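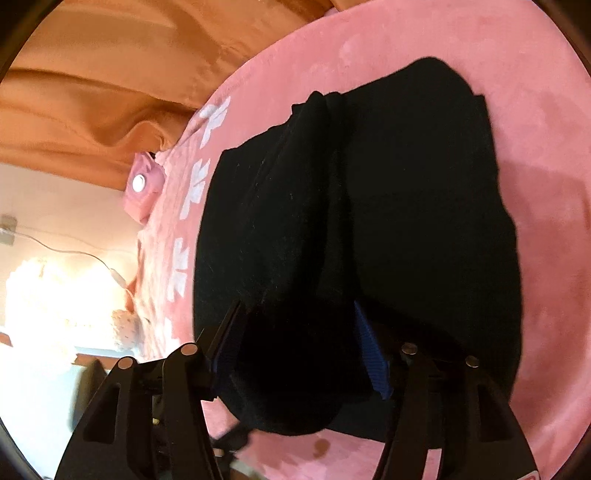
A black garment laid out on a pink plush blanket.

Coat and blanket drive fills up early in Omville

2 December 2019

OMVILLE - Bedding, mostly. That's what has come in since the Drodley Street hall opened its doors for the winter clothing drive, and organizers say they could use more of the other stuff. Coats. Sweaters. Anything dark and warm in adult sizes.

The drive has taken in 300 items so far, according to Razia Lashari, who runs the sorting. Last year's total was lower at this point but she didn't have the figure handy.

"People clear out the linen closet first," Lashari said. "We get blankets, we get throws, we get bedspreads. Then everyone asks us for a black sweater."

Black goes fast. It goes with everything, it doesn't show marks, and people starting new jobs often need it for work. It is also the slowest to check. Lint shows up on it right away, and a small hole can hide in a fold till somebody puts the thing on. Sorters are asked to spread each piece flat on something light colored, smooth it from the middle out, look over both sides and then fold.

Fleece and plush are simpler. Shake, look, fold in thirds, stack. The trouble is bulk. A plush throw takes up the room of several shirts and won't stay squashed down,

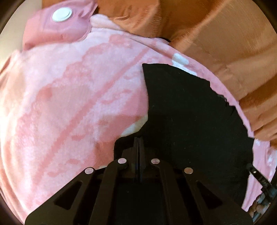
so Lashari has moved them off the shelves and into the big bins by the back wall, where they can puff up all they want. Satin gets its own bin. It slides off everything else and takes the pile with it, she said, and it snags if there's a zipper anywhere near.

Tolera Mersha, who drives the pickup route, said the bags he collects are getting better packed. In October a lot of it came in loose, and mixed in with shoes. Now most people tie the bags and put a note on top saying what's in it. He'd like that to continue.

The route covers Omville and the west side of Plivden. It runs 2 evenings a week, and there are 21 stops on the list at the moment. To get added, call the hall before noon or leave a name and address at the Gilani Dry Cleaners counter. Porch pickup is fine, you dont have to be home.

Not everything can be used. Pillows are out, and so are electric blankets, even ones in the box. Wet or musty bags get turned away at the door. Torn lining is OK on coats, Mwende Mwakalinga does repairs at the hall and has a sewing machine set up there. She is short on black thread and large buttons, if anyone has a jar of them sitting around.

Items will be handed out from the hall once sorting is finished. No ID or sign up needed. Families can take up to 2 blankets each, no limit on clothes. Hammad Kiani, who handles the door, said people should bring thier own bags.

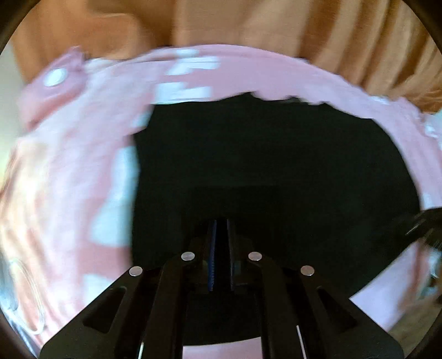
Do donated blankets and clothes need to be washed first?

Please wash and dry them fully before bagging. The hall has no laundry of its own, and anything that arrives damp can't be kept. Dry-clean-only pieces can come in as they are if they look and smell clean. Put those in a seperate bag and mark it.

Drop-off is at the side entrance on Drodley Street, afternoons only. Ring the bell if the door is shut.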